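Chapter 2
Who Says So? Attribution in Crime Stories

Before you read this chapter, grab any crime story from today, local or national, and a pen. Underline every bit of it that somebody told the reporter. Then underline, with a wavy line, every bit the reporter saw in person. I do this with my class on the first Friday of term and the room goes pretty quiet, because most people end up with a page full of straight lines and maybe one wavy one, and the wavy one is usually the weather.

There's nothing shameful in that. Crime reporting is mostly secondhand. We weren't there when it happened, and by the time we show up there's tape across the road and an officer who'd really like us to go stand somewhere else. What we bring home is a notebook full of other people's words, and the job is to keep each word attached to the person it came from, all the way through the writing, the editing and the headline.

I learned this the hard way, so let me tell you about the Clustent fire.

I was working nights at a small daily in Kirkine, which has a river, a courthouse and (back then) two places to eat after ten. In May of my first year a storage building belonging to a company called Clustent burned down at the far end of Kanagaratnam Street. I got the tip off the scanner, drove over, and talked to everyone who would talk to me. By midnight I had this in my notes:

A neighbor said she heard a bang and then saw a man running toward the river.
A firefighter, off to the side and not giving his name, said it "smelled like gas in there."
Someone in the crowd said the owner owed a lot of people money.
The police spokesman, Vojtěch Charvát, said the cause was under investigation and he had nothing else for me.

Look at those four lines and then look at what I wrote: "Police are investigating a suspected arson at a Clustent storage building, where a man was seen fleeing the scene late last night." 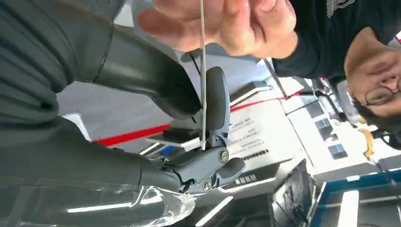

Figure 2.1. Gray gripper at the end of a robot arm.

I was so proud of that sentence! It was short, it moved along, it sounded like something from a big-city paper. Now take it apart with me. Did police say arson? They did not. Charvát said the cause was under investigation, and I'd poured the firefighter's remark and the stranger's gossip into his mouth. "Suspected arson" has a hole in it where a person should be: suspected by whom? By me, standing on a curb. And "a man was seen fleeing" turned one neighbor's account into something that just floated there as fact, with the word "fleeing" doing a lot of work she never asked it to do. She said running. People run toward fires and away from fires and after their dogs.

My night editor was Matěj Michalík, and he read it once and asked me the question that gives this chapter its title. He didn't raise his voice. He put his finger on "suspected" and said, "Who says so?" Then "seen." Who says so? We went through the whole story like that, and when we were done it was half as long and a good deal duller, and it was true.

The printed version began: "Fire destroyed a Clustent storage building on Kanagaratnam Street late last night. Police said the cause is under investigation." The neighbor came in further down, as a neighbor, saying what she'd heard and what she'd seen in her own words. The gossip about money didn't come in at all.

What attribution does

Attribution is the part of a sentence that tells the reader where a claim comes from. "Police said." "According to court records." "Her brother said." You've read thousands of them and probably skipped right over them, which is fine, that's how they're built. But the reader who wants to stop and weigh the claim can do it only if you left the tag on. A claim in a signed court filing weighs one thing. The same claim from an unnamed official weighs something else, and if that official was talking to a different news outlet and you're repeating what they reported, you now have a chain with several links in it. Every link belongs in your sentence, even when the sentence gets clunky.
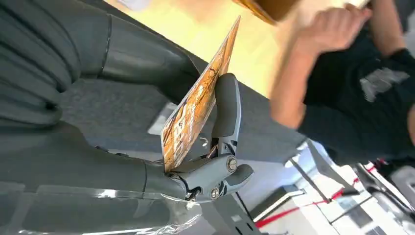
Chains are where beginners (and plenty of old hands) get into trouble. Say a paper in Wesenura reports that a detective told them a suspect has confessed. You call the police department and get voicemail. What do you have? You don't have a confession, and you don't have a detective. You have a report in another paper. So the honest version goes, "The suspect confessed, a detective told the Wesenura paper. Police did not return a call for comment." Ugly, sure. Now watch what happens when it gets passed along by people in a hurry. The next outlet drops the paper and writes "a detective said." The one after that writes "police said." By dinnertime it's "the suspect, who has confessed," with no tag whatsoever, and if the detective was wrong, or was talking about a different suspect, there's no trail left for anyone to walk back.

I once had students follow one claim through 34 published versions of the same story, for a homework assignment they have still not forgiven me for. The original tag survived in 2 of them. I don't offer that as science, it was one story and one class. I do suggest you try it sometime, ideally with a smaller pile.

Calls, claims and the trouble with tape

Recordings feel like they ought to be different. A 911 call is right there in your headphones, the caller's real voice, the dog barking behind them, and it's very tempting to treat whatever the caller says as established. Please don't. The recording proves that someone said it. If the caller says, "He's got a gun," then your story says the caller told the dispatcher the man had a gun. Whether he had one is a separate question, and you go and ask it separately.

The same goes for pictures and video handed to you by people with a side to argue. You can report what the footage shows, as plainly as you can manage. What the footage means, and who the person in it is, and why they went left instead of right at the corner, all of that comes from somebody's interpretation, and that somebody needs a name or at least a job title in your sentence. I've watched reporters stare at the same few seconds of parking-lot video until they were sure they recognized a face. Stare long enough and you'll recognize your uncle.
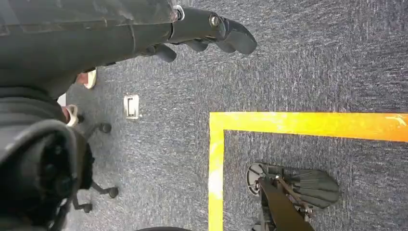 Then there's the matter of numbers, which pick up authority much faster than they should. A figure given out in the first hour of anything is a guess made by a tired person. After the Clustent fire the company's manager told me the building had held stock worth 3,000 dollars. The insurance filing, when I finally got to read it, put it at nearly ten times that. Both of those could go in a story, each with its owner standing next to it. What I couldn't do was choose the one I liked and print it bare.

A few words about "said," while I'm at it. Use it. Use it until you're sick of it, and then keep using it. "Claimed" hints that the speaker is lying. "Admitted" says there was something to admit. "Revealed" promises the reader that the thing is true and was hidden, and "explained" agrees with it. Matěj kept a list of these taped inside a desk drawer and would open the drawer slowly while you watched, so you'd know.

Before you go on

Take out that story from the start of the chapter, the one with all the underlining. Next to each straight line, write who said it and how they could have known. Leave a blank where you can't tell. Bring the page with you, blanks and all, and in the next section we'll start calling people up to fill them in.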